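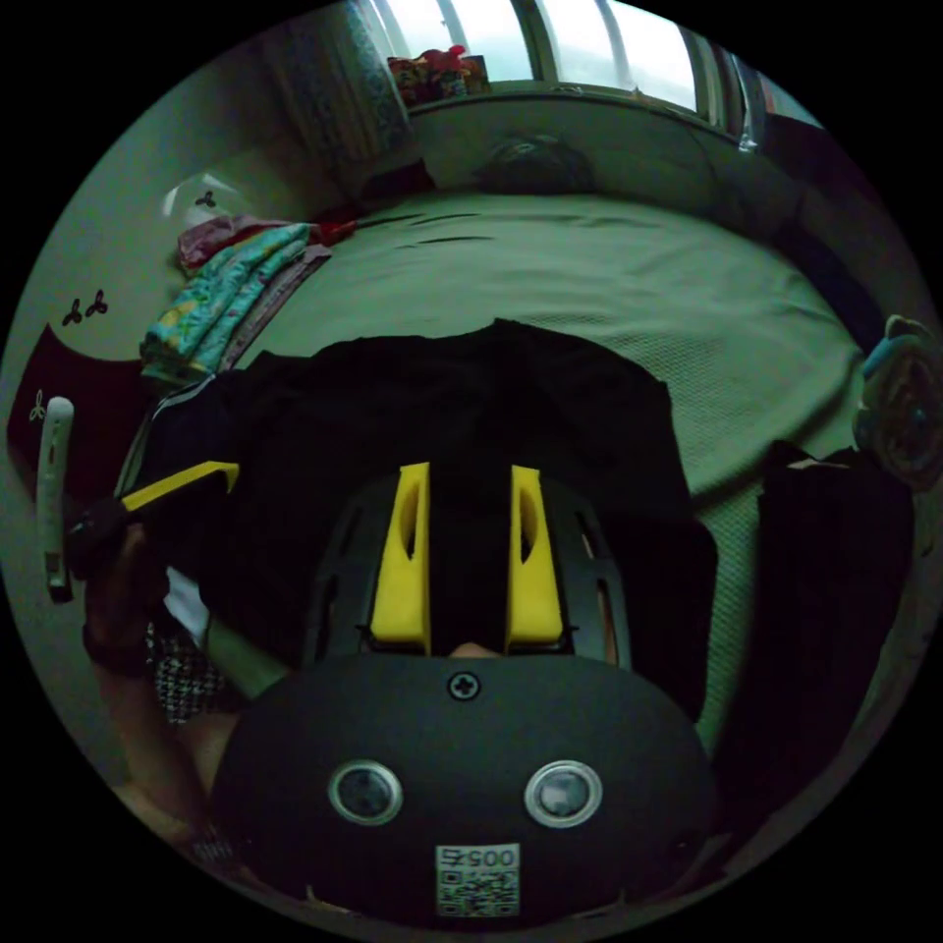

架空世界サイトの作り方、その3「住人のページ」編

前回までで、架空の国Jutoviaの観光局サイトにトップページと地図がつきました。今回は住人紹介のページを足していきます。私がいちばん好きな作業です!

まずテキストエディタに名前を並べます。うちの場合はCecilia Bawa(港の検疫官)、Alvar Vik(灯台の技師)、Seraina Thaler(新聞の校正係)の3人。最初は10人くらい書きたくなるんですが、ぐっとこらえて3人だけにしてください(私は初回で力尽きました…)。

次に、ひとりにつき6行のプロフィールを書きます。コツは、映画の本編で起きる大事件に触れないこと。観光局の職員は物語の結末なんて知りませんからね。かわりに「窓口は昼まで」「港の食堂は12月休業」みたいな、どうでもいい情報を入れると急に本物っぽくなります。

書けたらpeopleというフォルダを作って、1人1ファイルで保存。ファイル名は半角小文字でそろえましょう。私は大文字を混ぜてしまい、公開したとたんにリンクが全滅しました。手元のパソコンでは動いていたのに!

最後に、各ページの下に「登録番号 1,065」のような通し番号を小さく入れます。文字色は背景より少しだけ濃いグレー。気づいた人が番号を地図ページの検索欄に入れると、隠しページLindholmに飛ぶ仕組みにします。検索欄の作り方は次回やりますので、今日は番号だけ決めておいてください。

7月10日追記:番号のカンマは検索のときに邪魔になるので、リンク先のファイル名では抜いておいてください。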